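## 4. 共用デスクの初期設定と座席登録

この章では、座席予約システム Plultilell を使って共用デスクを登録し、利用者に割り当てるまでの手順を説明します。作業は各フロアの担当者が行います。管理者権限の申請が済んでいない場合は、先に第2章を参照してください。
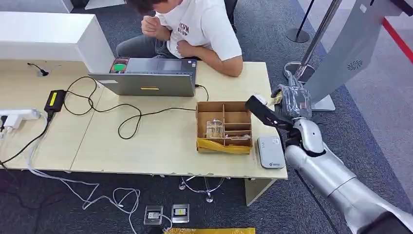 登録の単位は「島」です。向かい合わせや横並びでつながったデスクをひとつの島として扱い、島の中の各席に番号を振ります。1つの島に登録できる席は最大16席です。これを超える場合は島を分けてください。

### 4.1 島を登録する

1. 管理画面にログインし、左のメニューから「フロア」を開きます。
2. 対象のフロアを選び、「島を追加」を押します。
3. 島の名前を入力します。使えるのは半角英数字とハイフンのみです。
4. 席数を入力し、「作成」を押します。
5. 図面上に表示された島を、実際の位置までドラッグします。
6. 「配置を確定」を押します。

> **注意:** 確定後に島の名前を変更すると、その島の予約はすべて取り消されます。名前を変えるときは、利用者へ事前に連絡してください。

### 4.2 席ラベルを貼る

ラベルは Winitz のシートに印刷します。印刷用データは「島の詳細」画面の右上からダウンロードできます。

1. 天板の手前右角を乾いた布で拭きます。
2. ラベルを貼り、端まで指で押さえます。
3. 利用者用アプリでコードを読み取り、席番号が画面の表示と一致することを確かめます。

席番号が合わないときは、ラベルを貼り直す前に図面の向きを確認してください。図面を180度回転した状態で確定していると、番号が逆順になります。

### 4.3 電源と配線

- 電源タップは1席につき2口を割り当てます。
- タップからタップへの接続はしないでください。
- 使っていないACアダプターは、退席時にコンセントから抜きます。
- 通路をまたぐ配線には Pietrzak の床用モールを使います。テープだけでの固定は認めていません。

> **警告:** プラグの変色や焦げたにおいに気づいたときは、タップに触れず、分電盤で該当回路を切ってから設備窓口に連絡してください。

### 4.4 予約ルールを設定する

「島の詳細」から「ルール」タブを開き、次の項目を設定します。

| 項目 | 初期値 | 備考 |
|---|---|---|
| 連続利用の上限 | 4時間 | 延長は空きがある場合のみ |
| 無断不使用の解放 | 30分 | 変更不可 |
| 予約できる期間 | 6日先まで | 休業日を含む |
| 離席の保持 | 60分 | アプリで「離席」を押した場合 |

打ち合わせや面談が多い島では、離席の保持を短くすると席の回転がよくなります。集中作業用の島では初期値のままで問題ありません。

設定を保存すると、翌朝6時から新しいルールが適用されます。すでに入っている予約には、予約した時点のルールが使われます。

### 4.5 動作確認

1. 試験用アカウントで任意の席を予約します。
2. 席のラベルを読み取り、利用を開始します。
3. 管理画面の図面で、その席が「利用中」に変わることを確認します。
4. アプリで「離席」を押し、表示が「離席中」になることを確認します。
5. 利用を終了し、席が「空き」に戻ることを確認します。

表示が切り替わらない場合は、管理画面を再読み込みしてください。それでも変わらないときは、島の名前と席番号を控えたうえで、Standisska 運用窓口の Yichen Yin まで連絡してください。毎週火曜の午前中はシステムの保守時間にあたり、図面の更新が遅れることがあります。

### 4.6 島を削除する

削除できるのは、予約が1件も入っていない島だけです。「島の詳細」画面の一番下にある「削除」を押し、島の名前を入力して確定します。貼ってあるラベルは、削除したその日のうちにはがしてください。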